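April 24, 2022. Bathroom corner, sink wiping by remote control

Sunday session, so we had the room to ourselves and the lift wasn't banging away behind the wall. Ilaria N. on the handsets, me (Rebecca) on the log, Cosimo in after lunch. Two Ilarias on the project now, so N. and S. from here on in these notes.

Task for the day: cloth in hand, wipe the basin, leave the cloth bunched by the drain, hand back out to rest. No tap, no water. We agreed to leave water alone until the wrist covers come from Culla, and I'd like that to stay agreed even when things are going well (which they are!).

Total in the Miltum store this morning, before we started: 1,744 demonstrations, all tasks together. Sink wiping was 207 of those, and most of them are from the old handset mapping, so I don't trust them much. More on that further down.

First block was N. getting her eye in. She has a lovely way of doing it – she goes in over the front rim with the wrist low and lets the fingers arrive last, so the hand is already at the right angle when it meets the cloth. I had been coming down from straight above, like a crane, and then fiddling. Watching hers back at half speed, the path is smooth nearly all the way, with one small hitch where the forearm passes the rim. I tried to copy it and got there on my fourth go. Very pleased with that.

New mapping (Prasetyo's, loaded Friday night) is a huge step up. Small hand movements stay small. On the old one, anything under a couple of centimetres either vanished or came out as a twitch, and for wiping that's hopeless, as the whole job is small movements. Left the scaling at his default for the morning. Tried it one notch lower before lunch and N. preferred it for the slope of the bowl but hated it for the approach. Could we switch scaling on the thumb button halfway through? Ask P.
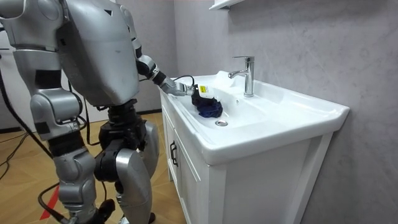
Pressing force is the thing I'd most like sorted. N. can't feel the basin through the handsets, so she judges it by how the cloth folds up under the fingers. She's remarkably good at this, but it means she needs to see the cloth well the whole time, and on the far side of the bowl her own wrist gets in the way. We lowered her chair and moved the side monitor nearer. Better. Cosimo thinks a simple buzz on the handset from the finger current would be enough, and he has offered to wire one up this week on the spare Lloyd board. Yes please.

Threw out 2 runs from the morning. In one the fingers closed on a single layer and the cloth slid off over the rim. In the other I'd left the recording on from the previous run, my fault entirely. Both are marked in the log and not deleted, in case anybody wants failures later.

Afternoon: swapped over, I drove and N. logged. My runs are slower than hers, and I pause before closing the hand. Cosimo asked whether the pauses matter for training. I think they do. When we trained on the Carnureck drawer set, the policy learned to stop and dither exactly where the person had, and it took us ages to see why. So from now on, plan the grasp before pressing record, then go. If you have to stop and think, scrap the run and start again.

Cloth placement: we were getting lazy and putting it back in nearly the same spot each time. N. noticed. For the last block we dropped it in from above without looking and recorded whatever we got. Much harder, much more useful, and good fun as well. The worst ones are when it lands flat, with no fold to grab. N. has started pushing it against the slope with her fingertips to raise a ridge and then pinching that. Gorgeous little move, and I don't think any of us would have written it into a script.

Ran the small policy at the end for a laugh, trained on the old 207 only. 9 tries. It reached the cloth more often than I expected and wiped properly in none of them. Fine, we have our starting line.

For Monday
– Prasetyo: scaling on the thumb button, yes or no?
– Cosimo: buzz on handset, start with the right hand
– Ilaria S.: please read through the run labels, "flat cloth" needs its own tag
– me: chase Culla about the wrist covers, split old mapping and new mapping into separate folders before anyone trains on the lot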